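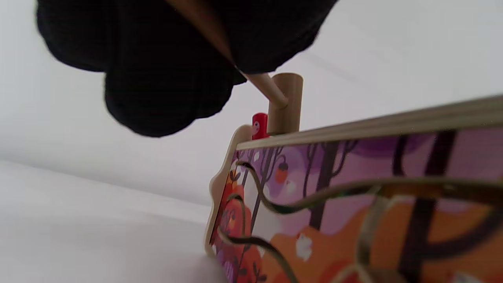 **Wooden Toy Collection Opens to Borrowers at Pennington Library**

PENNINGTON, February 28, 2025. The Pennington Public Library has opened a lending collection of wooden toys and puzzles in the lower-level children's room. The collection holds 325 items and is available to any resident with a library card in good standing.

The toys were selected over the winter by the library's youth services department, which began planning the collection in November. Most are intended for children between the ages of two and seven. They include stacking sets, shape sorters, jigsaw puzzles, pull toys, peg figures and a group of maze boards with printed pictures. One of the maze boards, decorated with a forest in purple and lavender, has been among the first items requested at the desk.

"Families have asked us for many years whether they could take the toys home," said Wanda Lindgren, head of youth services. "A picture book goes out for three weeks and comes back, and a puzzle can do the same. We wanted pieces that would stand up to a great deal of handling and that could be repaired when they needed it."

The collection was purchased with a grant from the Roseo Fund, a local charitable trust, together with money set aside in the library's regular materials budget. A further 51 items were donated by residents. Donated toys were inspected before being added to the catalog, and those with cracked wood, lifting paint or missing parts were set aside.

Each item is stored in a drawstring bag or a lidded box with a printed parts card. Borrowers are asked to check the contents against the card before leaving the building and again before returning the item. Toys must be returned to the service desk during open hours and may not be placed in the outdoor book drop.

Cardholders may borrow two toys at a time for a period of three weeks. One renewal is permitted if no other borrower has placed a hold. The library will not charge daily late fees on toys, but a replacement charge will apply when an item is lost or cannot be repaired. A single missing peg or puzzle piece will not result in a charge. Spare pegs, knobs and sticks are kept at the desk, and staff will replace them as supplies allow.

Returned toys are wiped down and checked before they go back on the shelf. Hazel Pennington, the library's collections manager, said residents should clean wooden items at home with a slightly damp cloth only. Soaking can raise the grain and loosen printed artwork, she said. Items that contain small parts are marked with an orange label and are recommended for children over the age of three.

The children's room has been rearranged to make space for the new shelving. Picture books have moved to the wall nearest the stairs, and the audiobook racks are now beside the elevator. A low table has been provided so that children may try a toy before it is borrowed. Adults are asked to remain with children under the age of 9 while they are using the table.

Library director Marcus Brannigan said the department will review borrowing records in November and report to the board of trustees on whether the collection should be extended. Board games for older children have been proposed as a possible second phase. The library has space on the present shelving for 100 additional items.

Residents who wish to donate wooden toys should contact the youth services desk before bringing them to the building. Electronic toys, stuffed toys and items requiring batteries cannot be accepted. A full list of the toys available for loan may be found in the online catalog under the heading "Toys and Puzzles," and a printed copy is available in the children's room on request.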